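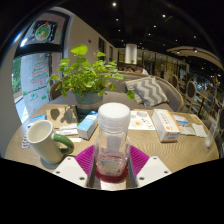 Jar on the café table, lid on.

Ticket: fridge keeps cutting out on long climbs
Status: open, waiting on owner
Vehicle: diesel ute with slide-on camper, second battery under the bench seat

First post

G'day all, hoping someone can point me in the right direction before I bin a whole esky's worth of sausages. We're on the road between Kundov and the coast, two of us in the ute, and the Flulico fridge in the back has started dropping out whenever we hit a decent hill. On the flat it's good as gold. Get into second gear with the engine working hard and the little display goes E4, then blank, then it comes back on by itself once we're over the top.

What I've done so far: pulled the plug out of the socket and cleaned it up with a bit of sandpaper. No change. Swapped the fuse in the plug. No change. Ran it off the start battery for a morning (I know, I know) and it behaved itself the whole way to Tesfamariam, but that stretch is dead flat so I'm not sure it tells us much.

The charger is a Justbridge, put in before we left. We've done 187 km since it first played up and it's happened on every big climb.

Update, 4 pm

Njoroge Ogola replied asking for voltages at the fridge socket, engine off and engine on. Fair call. Borrowed a multimeter off the bloke in the next campsite. Engine off, 12.6. Engine idling, 13.9. So it's charging, at least when we're parked up under a gum tree doing nothing.

He also asked what size cable runs to the back. No idea mate! It's the red one. I'll crawl under and have a look in the morning when the ground's not covered in ants.

Next morning

Crawled under. Ants still there. The cable looks decently thick, can't read anything printed on it through the dust, but I did find the earth strap where it bolts to the tray and I could turn the nut with my fingers. It was furry underneath too. Cleaned it back to bare metal, did it up properly with a spring washer out of the biscuit tin and smeared some grease over the lot.

Got my hopes right up. Then we did the range road, which is more than 57 bends by my wife's reckoning, and the fridge made it nearly to the lookout before it threw E4 again. So better, but still not right.

Reply to Njoroge's second message

Yep, the fridge sits hard up against the canopy wall on the vent side. There's a doona and two camp chairs jammed in next to it as well, and they do slide back on the steep bits. Hadn't thought of that. I've moved the chairs to the roof and strapped the doona up front behind the seats.

Also had a look at the Justbridge while I was in there. It's mounted in the engine bay near the turbo side and it was too hot to keep my hand on after a climb. Could it be backing itself off when it cooks? The leaflet is at home in the kitchen drawer, naturally.

We've got another big hill tomorrow on the way out of the valley. Plan is to run with the multimeter clipped on and my wife calling out the numbers as we go up. Will post what we get once there's reception. If anyone's moved one of these chargers into the cab, how did you run the cable through the firewall?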